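Nunora Reports Results of Two-Handed Table Clearing Trials

JONDHAM, October 9, 2022 — Nunora, a developer of control software for household and light commercial robots, today released results from its tabletop chores program. The program measures how reliably a two-armed robot with fingered hands can do short household jobs without a person guiding it.

The company tested four jobs: moving an item from a table into a small bin, wiping a marked area, folding a hand towel, and loading cups into a rack. Each job was attempted 100 times with the same software version. No changes were made to the software between the first attempt and the last.

Clearing an item into a bin gave the best result. The robot finished the job in 99 attempts. In the remaining attempt the item was set down against the rim of the bin and rolled off the table, and the attempt was scored as a failure. Towel folding gave the weakest result and is not considered ready for use outside the test room. Full scores for wiping and cup loading will be included in the technical report.

"Picking up one firm object and putting it somewhere else is close to solved under these conditions," said Dayana Palacios, director of testing at Nunora. "The conditions are narrow. The table is flat, the light is even, and the bin is within reach. A kitchen at the end of the day is a different problem, and our numbers do not cover it."
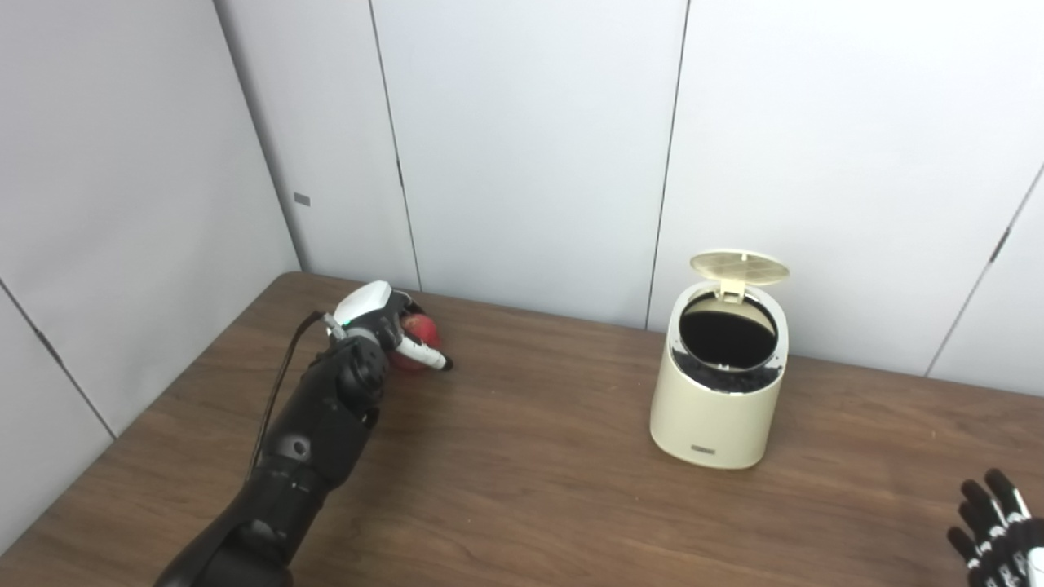 A robotic hand closed around a red apple during tabletop work. The bin stands open on the same table.

Items in the clearing job were chosen to vary in shape, weight and surface. They included whole fruit, empty cartons, paper cups and balled paper. Fruit was included because it calls for a grip firm enough to lift but light enough to avoid bruising. Grip force was limited in software and was not adjusted by hand for any single item.

A person doing the same work is still much faster. Nunora set a limit of 20 seconds per item, measured from the first movement of the arm to the release of the item. An attempt that ran past the limit was scored as a failure even if the item later reached the bin. Most of the time in a typical attempt was spent closing the fingers and confirming the grip before the lift.

"Speed is the first thing visitors ask about, and it is a fair question," said Ladi Bashir, lead controls engineer. "We can raise arm speed today. What we cannot yet do is raise it and keep the same drop rate with soft or uneven items. Cartons that have been partly crushed are a good case. The fingers meet the surface earlier or later than planned, and the hand has to correct."

Nunora also reported three limits that apply to all four jobs. The software does not yet sort items by whether they should be thrown away, and the operator names the target before each run. It does not handle liquids. It does not recover an item that has fallen to the floor.

The trials were reviewed by Tovar, a testing firm that checks scoring methods for makers of shop and warehouse equipment. Tovar staff watched recordings of every attempt and scored them separately. The two sets of scores differed on 2 attempts, both in towel folding, and the lower score was used in each case.

"Our task was to check the scoring, and we have no view on whether the product should be sold," said Berenice Esquivel, senior reviewer at Tovar. "The rules were written before the trials began and were applied as written."

The next stage of the program moves from the test room to a working site. Beginning in December, Nokstead, an operator of staff cafeterias, will host a robot running the same software in the back area of its Jondham location. The robot will clear trays at one station after meal service has ended. A trained operator will be present at all times with access to a stop control.

Teodoro Zamudio, facilities manager at Nokstead, said the site was selected for its fixed table height and regular hours. "We are not changing staffing for this," Zamudio said. "We want to know how often someone has to step in."

Nunora will count each time the operator steps in and will publish that figure together with the clearing rate. The company has not set a date for a commercial release.

About Nunora
Nunora develops grasping and arm control software for robots that work in homes, kitchens and small shops. The company is based in Jondham.

Media contact
Brock Lemieux
Communications, Nunora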